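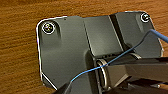
Emiko Kudo used to lay blue cable by hand, 13 brackets to a tray, and her wrists knew it by evening. Since November the gripper at Ballberg has taken over that part of the job. She sets out the brackets, watches the cable go across and steps in when it snags.

The firm hired no one and let no one go. Kudo now spends nearly 900 minutes a week on checks and rework — less lifting, more looking. Her colleague Ximeng Ye misses the old pace. "You could talk while you did it," he says. "Now I listen for the motor."

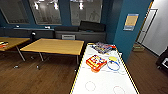

Who decides when the robot stops?

Whoever is on shift. Kudo and Ye both have the authority to halt it, and neither has to ask first. Stops go in a shared log, which had reached 1466 entries when we visited.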